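PACKERS AND WRAPPERS WANTED - Girkulow, gift and paper goods unit

Need people to start end of the month. Packing, wrapping, tidying the benches, the usual. No experience needed but you do need to be careful with your hands and not mind doing the same job for a good stretch.

Who we are

Girkulow packs for other people. Candles, cups, soap, stationery, napkin sets, small glass things. Biggest customer at the moment is Lamont (table linens and paper tissue, the embossed sort). Second biggest is Fendus, mostly boxed gifts. Both get busier from now until Christmas, hence the advert.

The unit is on the Clurkano estate, second row back, blue door. Buzzer sticks, press it hard. If no answer go round by the loading bay and shout.

The job

- Folding tissue and laying it in boxes
- Wrapping single items, taping, labelling
- Checking paper for tears, marks, bad embossing
- Making up flat boxes (a lot of these)
- Sweeping and wiping down at the end of shift, everyone does it
- Some lifting, up to a full carton of cups. Say if you have a bad back, there is bench-only work

Most new starters go on tissue first. Lamont order is 1,201 gift boxes for the first run, two sheets in each, and they are fussy. Pattern has to face up when the lid comes off. Folded edge to the front. No fingerprints, no creases apart from the one that is meant to be there. We will show you. Takes a morning to get it, a week to get quick.

After that you move to Fendus boxes, 519 of those to start with and a repeat if they like them. Different tissue, plain, much easier. Ribbon on top, not so easy.

What the paper is like

Thin. Soft. Picks up anything off the bench so the bench gets wiped before every pack is opened, not after. Embossing is faint on some sheets and you have to tilt it to the light to find which side is which. If you can't tell, put it on the spare pile and carry on, don't guess. Spare pile gets gone through at the end of the day.

Torn sheets go in the sack under the bench. We use them for stuffing so please no tape or food wrappers in there!!

Hours

Early: 7 till 1
Late: 1.30 till 7
Full day: 8 till 4.30, half hour for lunch unpaid, two tea breaks paid

Pick one and tell us which. Swapping is fine if you sort it between yourselves and write it on the board. Some Saturday mornings in the run up to Christmas, time and a half, not compulsory but we will ask.

Pay

Hourly, paid weekly, into a bank account. Rate depends on age and shift, ring and we will tell you exactly, it is easier than putting it all here. No piece rates. We had them once and the boxes were terrible.

Holiday pay is added up and kept for you. Contract runs to the new year. Some people get kept on, last year's lot mostly stayed til June.

What you need

- To be 18 or over
- Right to work here, bring the paperwork to the trial, originals please
- Decent eyesight, glasses fine
- Short nails or gloves (we have gloves, small and medium, large on order)
- Flat closed shoes
- Enough English to read a packing sheet

What you don't need

- A CV. Bring one if you like
- Your own scissors
- A car. The 109 bus stops at the estate gates, last one back leaves just after the late shift finishes so don't hang about

Please no hand cream on the day. It goes straight through the tissue and we have lost whole packs to it. Rings with stones off as well, lockers by the door. Strong perfume, same, the candle people complain.

The trial

One hour, paid. You make up ten boxes, fold and lay tissue in them, wrap two cups. Somebody shows you first. We are not looking at speed, we are looking at whether the tenth box is as neat as the first. Tea afterwards and you get told the same day.

If you have done florist work, shop wrapping, bakery boxes, sewing, anything like that, mention it. Model making too, we had someone very good who did model trains.

The room

Warm enough, heaters at both ends. Radio on, whoever is in first picks the station, that is the rule. Benches are standing height but there are stools. Kitchen has a fridge, microwave, kettle. Label your milk. Toilets down the corridor, step free. Bench six goes lower than the rest if you need to work sitting down, please ask for it when you ring and we'll keep it for you.

How to apply

Ring the unit between 10 and 3, or call in and fill in a form at the desk. Tell us:

- name and phone number
- which shift
- when you could start
- any dates you already know you can't do

If it goes to the machine leave your number twice, slowly. We do ring back but sometimes its the next day. Students welcome, retired people welcome, couples and friends on the same shift no problem.

No agencies please.

Last updated: 17 September 2019

Contact: Girkulow packing unit, Clurkano estate | © Girkulow | Back to top

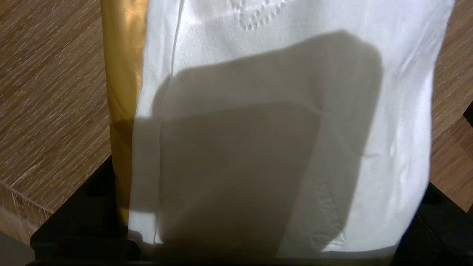
White embossed tissue, dotted pattern at the top and a fainter one lower down.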